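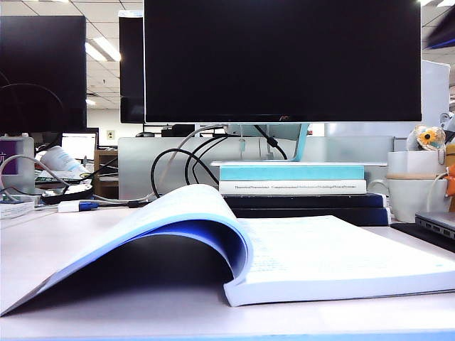 Last updated: January 4, 2019

Home | Diary | Project | Links | Older

Quick one, bus in a bit. Whole arvo on the page turning for the Tundeo project. Big blue-covered book open on the desk, arm does the work, we fiddle with numbers and argue. Myfanwy reckons start the approach lower. I reckon slower. Tried neither properly before lunch, too busy renaming files.

Monitor still up on its pile of books, Theoretical Neuroscience included. I need chapter 2 of that by March. Can't have it, apparently - the screen goes too low and Trevor gets a sore neck.

Main headache is the curl. A book this thick doesn't want to lie flat, it humps up in a great arch and then where exactly is the edge of the page? Our code thinks a book is a flat rectangle. Ha.
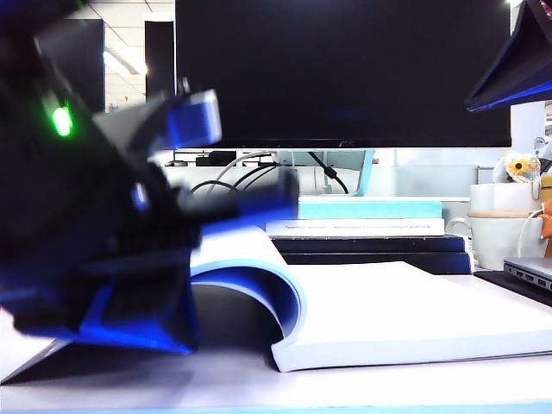

So new plan, treat the curve as a curve. Myfanwy's fitting it with 4 points, I said six, we'll see. Clistham group presents before us and theirs only has to pick up blocks, lucky sods. Report's meant to be 200 lines of results and I have a heading. A nice heading tho.

Forgot to email Rowbotham re marking. Also forgot milk. Tommorow - log the joint angles, colour code the plots, write SOMETHING.

Comments (3)

bedon_fan: fit it with a spline and go home mate

Trevor: my neck is a legitimate engineering constraint

Jools: is the report the one due in March or the other one??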